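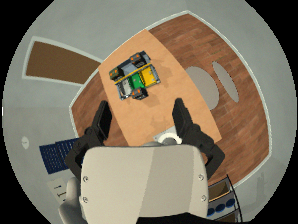
Patients > Treatment > Questions
Services Our Team Locations Billing Contact

How long is a radiation visit at Endport?
Plan on some 16 minutes in the treatment room. The first visit takes longer.

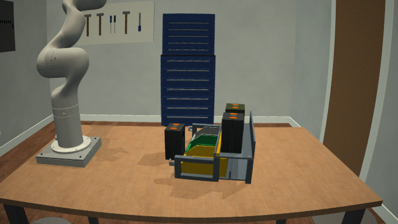

Who will I see?
Dr. Sun-ja Yeon plans your treatment and meets with you every Friday. Hazem Abdel Rahman is the lead nurse.

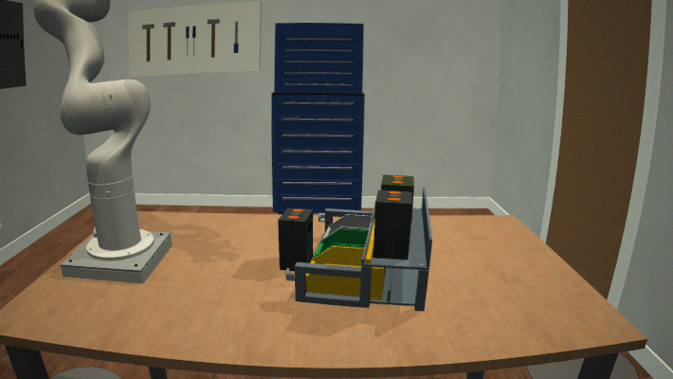 Can I eat beforehand?
Yes, unless you were told otherwise. Patients having stomach treatment should stop eating 5 hours before.

Can I drive myself home?
Most patients do. If you feel very tired, call the front desk by noon and ask about a ride.
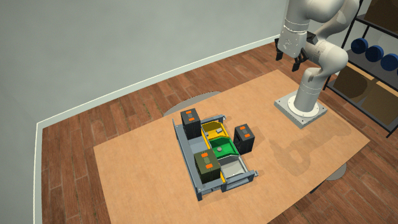
Rides are free within 6 miles of the clinic. Zhenhua Xie handles bookings for longer trips.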